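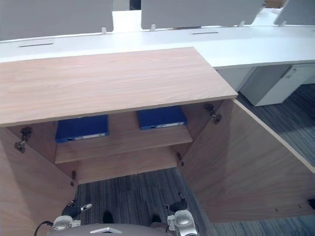
Sprechernotizen: Der Schrank neben dem Schreibtisch

(Erst mal ankommen lassen, Wasser hinstellen, nicht sofort losplappern!)

Hallo zusammen, schön, dass ihr da seid, und schön, dass ihr euch ausgerechnet für den Vortrag über Büroschränke entschieden habt. Nebenan läuft ja parallel was über Führungskultur, ich nehme das jetzt mal persönlich als Kompliment.

Ich mache seit elf Jahren Umzüge und Neueinrichtungen, also innerhalb von Firmen, von Etage zu Etage, von Haus zu Haus. Und ich rede heute über das Möbelstück, das in der Planung immer als Letztes drankommt: den Schrank. Über Stühle kann man mit jedem stundenlang diskutieren, über Tischhöhen auch, und beim Schrank heißt es dann: »Ach, da stellen wir halt noch was hin.«

(Kurz fragen: Wer weiß aus dem Kopf, was hinten in seinem eigenen Schrank liegt? Hände abwarten. Meine eigene Hand bleibt unten.)

Teil 1: Türen auf

Wenn ich in ein Büro komme, mache ich zuerst alle Türen auf. Beide Flügel, ganz weit, so wie auf dem Bild hinter mir. Das klingt banal, aber dabei sieht man sofort, wie viel Boden so eine Flügeltür für sich haben will. Der Teppich vor dem Schrank gehört nämlich zum Schrank! Da darf kein Papierkorb stehen und kein Rucksack, und der Bürostuhl sollte auch nicht dauernd dort parken.

Bei der Firma Fludside haben wir im Oktober eine ganze Etage eingerichtet, und auf dem Plan sah alles wunderbar aus. Jeder Schrank ein sauberes Rechteck, alles passt. Nur hatte der Plan keine Türen. Ich hab dann mit Octavio Correa, mit dem ich die meisten Projekte zusammen mache, Kreppband auf den Boden geklebt, Schrank für Schrank, immer den Bogen, den die Tür beschreibt. Wir haben auf den Knien gelegen bis abends um acht. Ab da war die Diskussion mit dem Kunden sehr kurz.

(Kreppband hochhalten. Nicht wieder an den Fingern kleben lassen wie beim letzten Mal.)

Also, falls ihr heute nur eine Sache mitnehmt: Türbogen aufkleben, bevor bestellt wird. Kostet eine Rolle Band.

Teil 2: Die Kante zum Tisch

Jetzt schaut mal nach oben, da, wo der Schrank an den Schreibtisch stößt. Holzdekor-Optik am Schrank, weiße Tischplatte dahinter, die beiden liegen direkt aneinander. Ich mag das sehr. Man bekommt eine Ablage dazu, für die man keinen extra Tisch braucht, und wer am Platz sitzt, kann mal eben einen Ordner rüberschieben.

Dafür muss man aber messen. Richtig messen, mit dem Meterstab, und zwar am Tisch, wie er dasteht. Im Katalog von Drolell hatte ich mal einen Schrank ausgesucht, 815 Millimeter breit, perfekt für die Nische. Dann kam die Lieferung und es war das Modell mit 929. Mein Fehler, ich war in der Zeile verrutscht. Wir haben dann den halben Nachmittag Tische gerückt, und Octavio hat mir seither jede einzelne Bestellung gegengelesen, wortlos, mit Lineal unter der Zeile.

(Lacher abwarten. Wenn keiner kommt, einfach weiter.)

Und dann die Schlitze in der Tischplatte. Ich frage immer als Erstes, was da durch soll. Wenn Kabel geplant sind, möchte ich mit der Hand noch hinkommen, auch wenn der Schrank schon steht und jemand seine Pflanzen draufgestellt hat. Kabel ziehen bei vollem Schrank ist eine Strafarbeit, ich hab das genau einmal gemacht und danach drei Tage Rücken gehabt.

Zu den grauen Trennwänden nur ganz kurz, das ist eigentlich ein eigener Vortrag. Die sitzen hier mit kleinen weißen Klammern am Tisch. Bitte überlegt euch die Position der Wände zusammen mit dem Schrank und nicht zwei Wochen später. Sonst rückt man alles doppelt.

Teil 3: Was kommt rein?

So, jetzt der Teil, wegen dem die meisten hier sitzen, glaube ich.

Meine Regel ist: Der Rollcontainer oder das Standelement unterm Tisch ist für heute, der Schrank ist für diesen Monat, und alles andere gehört ins Archiv oder ins Altpapier. Bei uns auf dem Bild steht so ein weißes Schubladenelement rechts unterm Tisch, und genau da gehören Stifte, Ladekabel und die Notfallschokolade hin. Wer die Notfallschokolade in den Schrank legt, muss jedes Mal aufstehen (gut, manche sagen, das sei der Sinn der Sache).

Bei Flilavow haben wir vor dem Umzug gezählt, weil uns das keiner glauben wollte: 155 Ordner, die in eine andere Abteilung gehörten. Die standen da einfach. Manche hatten zwei Umzüge mitgemacht, ohne dass jemand reingeschaut hätte!

So gehe ich beim Einräumen vor:

Schrank komplett leer machen, einmal auswischen.
Schwere Sachen nach unten, immer.
Auf Augenhöhe nur, was mindestens einmal die Woche gebraucht wird.
Einen Boden frei lassen.

Beim freien Boden gibt es jedes Mal Protest. Lasst ihn trotzdem frei. Nach vier Wochen ist er sowieso voll, und dann seid ihr froh, dass er mal da war.

(Falls die Zeit knapp wird: Teil 4 kürzen, nur die Geschichte mit dem Schlüssel erzählen.)

Teil 4: Kleinkram

Etiketten: bitte innen an die Tür, da liest man sie genau dann, wenn man sie braucht. Wir nehmen ablösbare, die von Tanabe gehen ohne Rückstände wieder runter, andere Hersteller haben mich da schon sehr enttäuscht.

Schlüssel: Zweitschlüssel nie in den Schrank legen, zu dem er gehört. Ich sag's nur. Es war ein sehr langer Vormittag, und ich war nicht unschuldig daran.

Oben drauf: Die Fläche auf dem Schrank wird zum Ablageplatz für alles Herrenlose, wenn man ihr keine Aufgabe gibt. Postkorb drauf, Pflanze drauf, fertig. Oder ihr verabredet, dass sie abends leer ist, das klappt in kleinen Teams ganz gut und in großen nach meiner Erfahrung gar nicht.

(Fragen. Die Frage nach Rollladenschränken kommt garantiert: Ja, sparen Platz nach vorne, ja, ich finde sie laut. Maßblatt liegt hinten am Ausgang, Kreppband darf mitgenommen werden, bitte nur eine Rolle pro Person.)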